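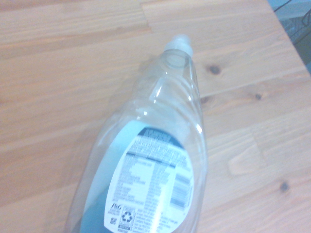
Diapo 4. Botella transparente, vacía y tumbada sobre la mesa.

Charlas > Taller Mamik > Notas del ponente

Última actualización: febrero

Contar primero el fallo: 13 agarres perdidos de 174, casi todos con plástico transparente. La profundidad devuelve la mesa y la pinza baja de más.
En tres hubo parada por fuerza. El límite de Donati estaba en 30 N; no tocarlo.
Pausa. Pasar a los registros de Pristel.

Compartido 3 veces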